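## Section 4: Setting up the sorting table

Right, you've unpacked everything and Section 3 is behind you, so now it's time to get the table and the basket ready. I've set up the Flelside table so many times (at home, at my sister's, twice in a church hall) that I've got it down to a routine, and it's the routine I'm giving you.
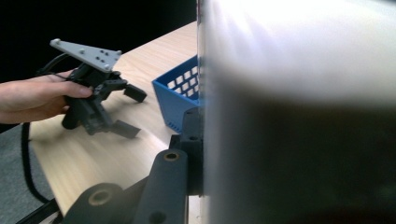
Does it matter which side of the table the basket goes on?

Put it on the side of the hand you pick things up with. I'm right-handed, so mine goes on the right, and if you're left-handed you just swap every "left" and "right" in the steps below.

### 4.1 Before you start

You'll need the table, one basket, a soft cloth and the pile of whatever it is you've been putting off sorting. Mine is nearly always the Rind drawer — batteries, bits of string, takeaway menus, keys for doors I no longer have.

**Note:** if you're on carpet, give the table a gentle push at each corner before you put anything on it. Carpet hides a wobble beautifully until you lean on it! The feet unscrew by up to 16 mm, so wind the short one down a little at a time until the rocking stops.

### 4.2 Getting the top ready

1. Wipe the top with a barely damp cloth, going along the grain. Then dry it with the other half of the cloth.
2. Run your palm round the curved edge. If you feel a rough bit, rub it down with the fine paper from the spares bag (Haris Ansari put me on to doing this, and he was right, my jumpers have stopped catching).
3. Turn the table so the curved edge faces you. You can get in closer and you won't be stretching for the far side.
4. Pull the nearest lamp over, or open the curtains. Small things throw shadows and you'll lose a screw in one if the light's all coming from one side.

**Caution:** don't use spray polish. I did, the first time, and my basket went skating off the end with everything in it.

### 4.3 Placing the basket

1. Stand the basket on the table, a hand's width in from the edge.
2. Reach for it with your elbow still by your side. If you have to lean, bring it closer.
3. Drop something light in, then something heavier, and see if it shifts. If it does, stick a pair of the Plakulent dots underneath.
4. Leave the space in front of it clear. That's your working patch and it fills up soon enough!

**Note:** the basket is happy with 40 batteries or a good heap of toy cars, but please don't carry it one-handed when it's full. Two hands, one under the base.

### 4.4 Your first sort

1. Tip out a small amount. I mean small, a couple of handfuls at most.
2. Pick out anything that's obviously rubbish and bin it straight away.
3. Everything you're keeping goes in the basket, one piece at a time.
4. Anything you can't decide on stays at the back of the table. Don't stop to think about it now — you'll come back to it with a cup of tea.
5. When the patch is clear, tip out the next lot and carry on.

Kausar Abbasi does hers in reverse, with the rubbish in the basket and the keepers on the table, and if you've got more to throw than to keep I'd say try it her way.

### 4.5 If it isn't going well

- **Things keep rolling off the curve.** Lay a tea towel along the edge, or go back to the wobble check in 4.1.
- **The basket marks the wood.** Wipe its base, there's usually grit stuck to it.
- **The undecided pile is bigger than the basket.** Happens to me every November. Put it in a Nelumano bag, write the month on it and see Section 6.

Spare feet and dots are listed on page 56.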